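How to move your save files to a new console in Flumum

5 min read

Flumum keeps your progress in two places: a main save and a set of replay files. The built-in transfer tool copies the main save and leaves the replays behind, so if you care about your best runs you'll need to do part of the job by hand.

You'll need both consoles, a USB stick formatted as exFAT, and your Brondico account login. The whole save folder is usually small. Mine came to 447 MB, and nearly all of that was replays.

Update first

Open the game on the old console and let it update to the current version, then do the same on the new one. If the versions don't match, the new console will show the save as damaged. It isn't. Update and try again.

Copy the main save

1. On the old console, go to Options, Data, Transfer.
2. Choose Send and sign in to your account.
3. Write down the code on the screen. It expires after 3 hours.
4. On the new console, start the game but don't create a profile. Press the menu button on the title screen and choose Receive.
5. Enter the code and wait for the progress bar to finish.

If you've already made a profile on the new console, delete it before step 4. The game won't merge two profiles and Receive will be greyed out.

Copy the replays

Plug the USB stick into the old console. In Options, Data, Replays, mark the ones you want and choose Export. You can mark a whole track at once by holding the shoulder button. Move the stick across and choose Import from the same menu.

Replays from the Hullton Circuit tracks have to be imported after you've opened the circuit menu at least once. Otherwise they copy over but don't show up in the list.

Ghost colours and controller layouts don't transfer by either method. Take a photo of your button settings before you wipe anything.

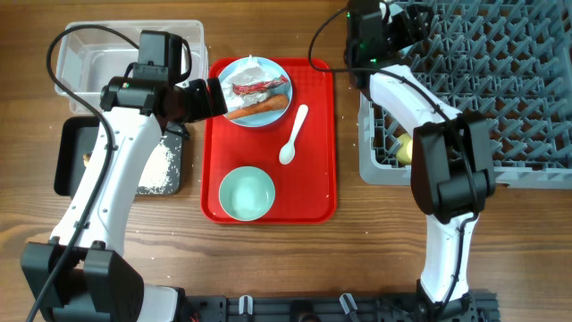
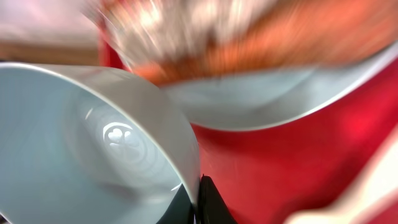 Correia Games Club, Guides Team

Check before you wipe

Load the new save, look at your unlocked cars and play back one replay to the end. Leave the old console alone until that works. Sizwe Khumalo has tested these steps with the April update, and the menus were the same on both consoles.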